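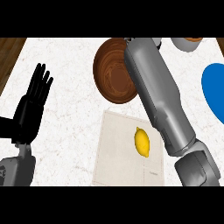
The two-arm cell in simulation, with the bowl, lemon and paper sheet on the marble counter.

Cell Technician (two-arm manipulation), Senby
Full time, permanent. Reference 1849.

Senby runs a two-arm cell for kitchen handling work, together with a simulated copy of it that has to match. We are looking for a technician to take over the daily care of both. You will report to Rokeya Ekanayake, who set up the cell and now runs the Lunance project.

What the job involves

Most mornings start with the hands. Each finger is driven through its full travel, then held straight with the palm open while you compare the joint readings with the logged values. A finger that stops short gets its tendon re-tensioned or its drive swapped. You will do this at the bench, with the hand off the wrist, and refit it before the first run.

After that come the arms. You will check the wrist joints for play, look over the panel seams for loose fixings, and re-zero any joint that has drifted. The joint log is kept in Paltix. Please note that we still use the old fault codes – 171 is a wrist encoder fault and 3048 is a lost hand connection – and you will be expected to learn the rest.

The simulated cell needs the same attention. When a part is changed on the real machine, its mass, limits and offsets have to be changed in the model too. You will lay out the counter objects, run the reach checks and report any pose where an arm passes too close to a bowl or container. Changes go in the same day as the repair.

You will also strip and grease the arm joints, keep the spares shelf stocked, and write up every repair so that the next person can follow it.

What we need from you

At least three years maintaining industrial or research robots, or similar machines with servo drives. You should be able to read a wiring diagram, crimp a small connector properly and use a torque driver without guessing. Some scripting is needed for the model files. We do not mind which language you learned on.

Experience with multi-fingered hands would help but is not required. We will train you on ours.

Hours and place

37.5 hours a week, Monday to Friday, on site at the Pacheco building. There is no night work. One Saturday in February is set aside for the yearly strip-down, paid at time and a half.

How to apply

Send a CV and a short note about a machine you have kept running – what went wrong with it and what you did – to Rokeya Ekanayake, quoting the reference. Applications close on Thu 4 June. Interviews include an hour at the bench with a hand that needs a finger drive replaced. Tools are provided.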